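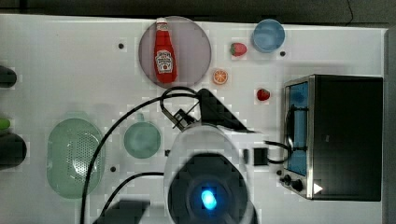

The overhead view, with the ketchup on its plate and the toaster oven waiting at right.

The Arm That Thinks Before Lunch

Uriel Zepeda wants to talk about latency. I want to talk about the toy strawberries. We compromise, meaning he talks about latency.

Zepeda writes control software at Grorivside, where the working day is spent persuading a robot arm to deal sensibly with a play kitchen. The hardware, he says, is the easy part. You buy it, you bolt it down, you lose the manual. The software is where people go gray.

His team's planner is called Stolent. Given an instruction such as "put the strawberry in the bowl," it sketches 256 possible paths for the arm, throws out the ones that would hit something, and picks the cheapest of whatever is left. Thirty times a second it checks whether it still agrees with itself. Often it doesn't.

"Early on it would change its mind halfway across the table," Zepeda says. "Then it would change it back. It was like watching my father order from a menu."

The cure was a small penalty for indecision, added in January by Dayana Quispe, who runs perception. Her own troubles are of another kind. Her code has to decide which strawberry you meant when there are 2 of them, and where a bottle ends when it is red and lying on its side. For one bad week it was sure that the bottle's white cap was part of the plate. The planner, trusting soul, reached accordingly.

Quispe fixed that with a tool named Aasen, which replays a failed run and shows what the software believed at each step. She calls it a flight recorder. Zepeda calls it the blame machine - mostly on days when it clears perception and points at him.

Next on the list is the oven door, a hinged object with opinions. Stolent plans for it beautifully in simulation. On the table, Zepeda says, they are still in talks.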